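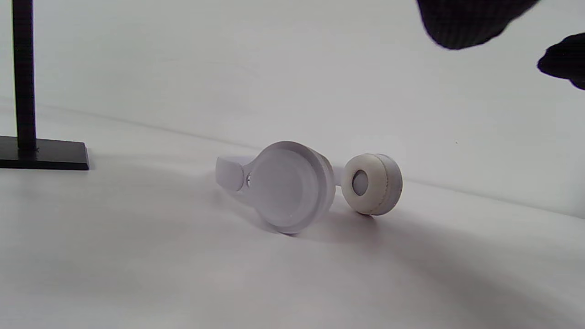 **Offene Werkstatt Berkholm nimmt selbst gebauten Handgreifer in Betrieb**

Berkholm. Die Offene Werkstatt Berkholm hat im März einen handgeführten Greifer mit eingebauter Kamera fertiggestellt. Das Gerät ist in der Gemeinschaftswerkstatt am Hafen entstanden und wird dort seither für Aufnahmen alltäglicher Gegenstände eingesetzt. Die Daten sollen einem kleinen Roboterarm zugutekommen, dessen Bau im selben Raum vorbereitet wird.

Der Greifer besteht überwiegend aus Teilen, die auf den Druckern der Werkstatt gefertigt wurden. Die Finger werden über einen Abzug am Handgriff geschlossen, eine Feder führt sie in die Ausgangslage zurück. Zugekauft wurden nach Angaben des Vereins lediglich die Kamera, zwei Linearführungen und die Schrauben. Die Führungen lieferte die Firma Kowalchuk. Die maximale Öffnungsweite beträgt 90 Millimeter; ein erster Entwurf mit geringerer Weite war im Winter verworfen worden, da sich damit Tassen und größere Dosen nicht fassen ließen.

Für die Aufnahmen wurde ein Platz mit weißem Hintergrund eingerichtet, der ohne Kante in die Arbeitsfläche übergeht. Zum Bestand der Gegenstände gehören derzeit 40 Stücke, darunter Kopfhörer, Küchengeräte, Schreibwaren und Werkzeug. Helle Gegenstände auf hellem Grund gelten in der Arbeitsgruppe als besonders anspruchsvoll und werden deshalb in mehreren Lagen erfasst. Bei klappbaren Teilen wird zusätzlich zwischen offener und gefalteter Stellung unterschieden.

Bis zum Ende des Monats lagen 3.278 Aufnahmen vor. Angestrebt werden 4.000, bevor mit der Auswertung begonnen wird. Diese erfolgt auf einem Rechner der Werkstatt, auf dem auch die Steuerung des künftigen Arms erprobt wird. Das Vorhaben trägt den Namen Groltari.

Der Arm selbst befindet sich noch im Aufbau. Grundplatte und Schultergelenk sind montiert, die Motoren für Ellbogen und Handgelenk stehen aus. Eine Gruppe aus der Nachbargemeinde Ernby hat die Konstruktionszeichnungen des Greifers bereits übernommen und plant einen Nachbau mit abweichendem Handgriff für Linkshänder.

Die Druckdateien und die Stückliste liegen in der Werkstatt aus und können dort während der Öffnungszeiten kopiert werden. Mitglieder, die sich an den Aufnahmen beteiligen möchten, tragen sich in die Liste am Eingang ein. Eine Einweisung am Gerät ist vor der ersten Nutzung verpflichtend und wird jeweils um 18 Uhr angeboten.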